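Setting your availability

1. Open Fandico and tap Work, then Availability.
2. Choose the hours you can take jobs. The weekly limit is 46 hours for new accounts.
3. Set your travel distance. The default is 30 miles.
4. Tap Save.

Note: Clients in Lurkstead see changes after about 40 minutes.
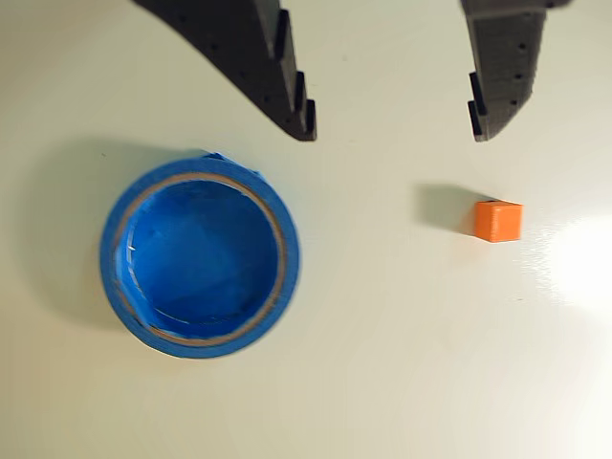
Photo: Değirmenci / Fandico Help

Accepting a job

5. Open the offer and check the rate and the end time.
6. Tap Accept, then confirm.

Caution: Canceling a confirmed job lowers your standing. Jobs over $1,000 need a signed agreement first.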